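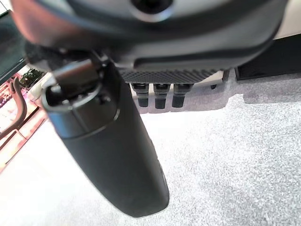 ## Before You Order: Planning Your Kirnesik Setup

Take your time with this part, friends, it saves money later!

1. Measure the floor first, and leave 60 inches clear on every side of the work table.
2. Price the arms and the hands separately (Plesteno quotes them on different sheets, so ask for both).

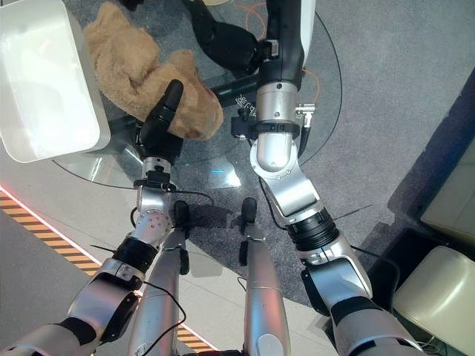

**Do I have to buy both hands at once?**
Most people start with one and add the second in February, when the new price list comes out.

3. Put $851 aside for spare fingertips and cables, and a little more if you plan to handle cloth.

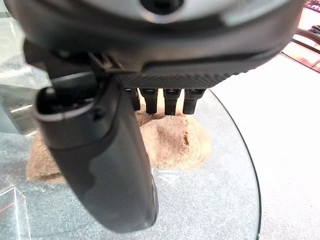

4. Add shipping last, once Mirjam Visser in our order office has confirmed your weights.

**Caution:** Don't pay a deposit until your quote number is printed on the form.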